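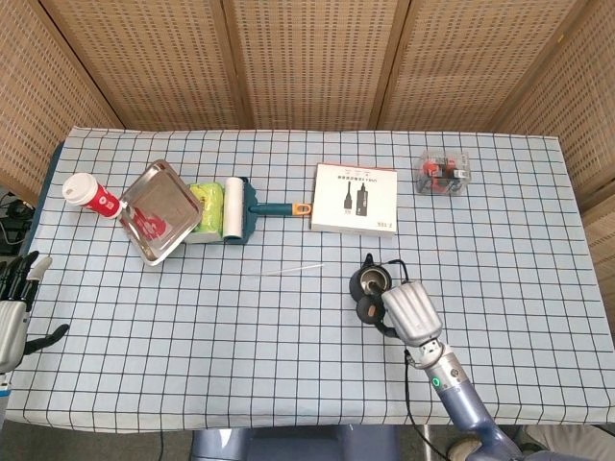 Le rangement par catégories est une mauvaise méthode pour les petits objets domestiques. Je le soutiens après deux inventaires complets d'un même logement, menés à 2 ans d'intervalle, et contre l'avis à peu près unanime des manuels.

Le principe habituel est connu : on rassemble les objets par famille (papeterie, entretien, électronique, vaisselle jetable), puis on attribue un contenant à chaque famille. Le système suppose que tout objet appartient à une famille et à une seule. Or la part difficile du rangement se compose des objets pour lesquels cette hypothèse est fausse. Un rouleau adhésif antipeluches relève-t-il de l'entretien du linge, de la penderie ou de l'entrée ? Un plateau en inox sert à la cuisine, à l'atelier et au bureau. Un gobelet en papier avec son couvercle est un déchet ou une réserve, selon l'heure. La boîte d'un accessoire USB est un emballage tant que la garantie court, et un encombrant ensuite.

Lors du premier inventaire, j'ai relevé 288 objets de moins de 32 centimètres. Ceux qui changeaient de pièce d'un mois à l'autre étaient presque tous des objets à double appartenance. Le classement ne les avait pas stabilisés. Il leur avait fourni plusieurs adresses plausibles, ce qui revient à n'en fournir aucune.

La petite boîte en plastique transparent est souvent présentée comme le remède. La méthode Vasex, diffusée par l'atelier Winberg, en fait même son unité de base. L'argument est que le contenu reste visible. Il reste visible, en effet, mais une paroi transparente ne trie rien : dès que le contenu forme un enchevêtrement, l'œil distingue des couleurs et doit deviner le reste. Une boîte opaque étiquetée donne une information moins riche et plus fiable. Je réserve le transparent aux contenus homogènes.

Je propose de classer par fréquence de prise en main. Trois zones suffisent : à portée immédiate, dans la pièce, hors de la pièce. L'affectation se décide sur une table dégagée, où l'on pose les objets sans les grouper au préalable. Une nappe quadrillée y est utile, car elle donne une échelle et fait apparaître l'encombrement au sol de chaque chose, critère que les manuels négligent. Un paravent autour de la table a aussi son intérêt : le regard ne va plus chercher dans le reste de la pièce un emplacement commode.

On m'objectera que la fréquence varie. C'est exact, et la révision doit être prévue, en janvier par exemple. On m'objectera également le coût initial en temps. Dans un local de Ledanport où 3000 pièces avaient été traitées de cette manière, la première passe a été longue et pénible ; les révisions suivantes ont tenu chacune dans une matinée.

Reste le cas des longs objets minces, pailles, bâtonnets, tiges diverses. Ils glissent hors de tous les contenants bas et se logent mal dans les hauts. Je les garde pour l'instant dans un tube fermé, en zone deux, sans être satisfait de cette solution.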